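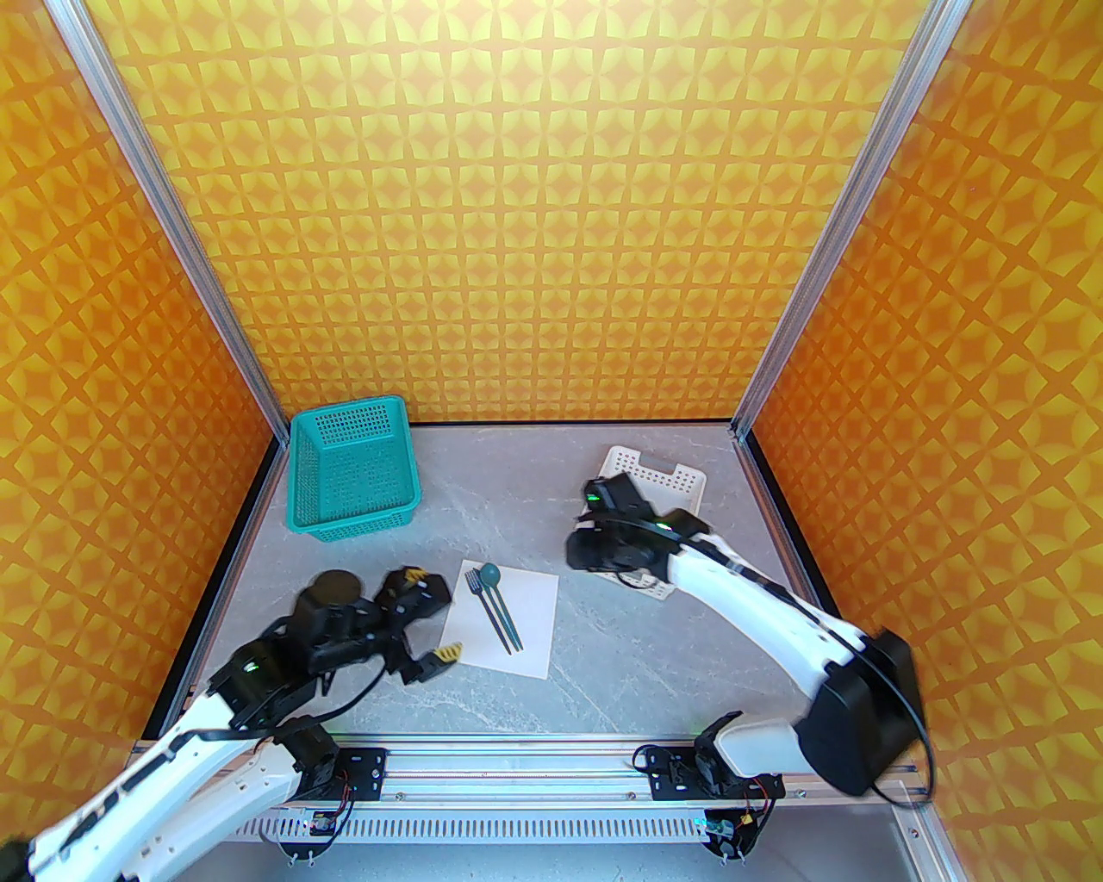

Page 2

Clultura School of Interiors
Wall Coverings and Printed Surfaces
Handout: Repeats, matching and ordering

Bring this handout to the workshop along with a scale ruler and your sample book. The terms below are used in the Hopkin assignment and you will be expected to use them in your written specification.

Terms

Motif. A single element of the design, such as a leaf, star or stripe. Several motifs can sit in one repeat.

Repeat. The smallest portion of the design that can be copied to fill the surface. The vertical repeat is measured from any point on the design to the same point directly below it. Suppliers print this figure on the label, usually in millimetres or centimetres. Check which.

Block repeat. The unit is copied straight across and straight down. Small geometrics in neat rows, like the yellow and orange stars and diamonds on page 2, are often set out this way. Any row that is out of level shows quickly against a ceiling line.

Half-drop repeat. Each column is moved down by half the vertical repeat. Large florals are commonly drawn as half-drops so that the heads of the flowers do not line up in bands.

Brick repeat. Each row is moved sideways by half the width of the unit. More common in tile and gift wrap than in wallpaper.

Straight match. The pattern meets at the same height on both edges of the paper, so every drop is cut the same.

Free match. No alignment needed at the seam. Vertical stripes and most plain textures are in this group. You may be told to reverse alternate lengths to even out shading.

Scale and colour

A design that reads well on an A4 sample can look quite different on a full wall. Pin up the largest sample you can get and look at it from the far side of the room, then from the doorway. On a wall seen at an angle the motifs look stretched, and two strong colours close in tone may blend at a distance. Look at the sample in daylight and again under the lamps specified for the room. Colour varies between print runs, so record the batch number for every roll and do not mix batches on one wall.

Worked estimate

The feature wall in the Dullaritz house is 3,482 mm wide and 2,400 mm high. The paper is 530 mm wide on a 10 m roll, straight match, with a vertical repeat of 640 mm.

Drops needed: 3,482 divided by 530 is 6.57, so allow seven.
Repeats per drop: 2,400 divided by 640 is 3.75, so allow four.
Cut length: four repeats of 640 mm, or 2,560 mm.
Drops per roll: 10,000 divided by 2,560 is 3.9, so three full drops.
Rolls: seven divided by three is 2.33, so order three.

The cut length leaves 160 mm for trimming at the skirting and ceiling. Where the height is close to an exact number of repeats there may be no trimming allowance, and another repeat has to be added to each drop.

Setting out

Centre the design on a chimney breast or other focal feature. On a plain wall, start from the corner nearest the main window and work away from the light. Mark a plumb line for the first drop. Old corners are seldom true, so never turn a full width around one. Cut the drop to overlap the corner slightly and begin the next wall from a new plumb line.

For practice

Repeat the estimate for the Porken stairwell, where the wall is 4,000 mm high at its tallest point and 1,180 mm wide. Use the same paper. Show all working and state your cut length. Note on your drawing where the first plumb line would go.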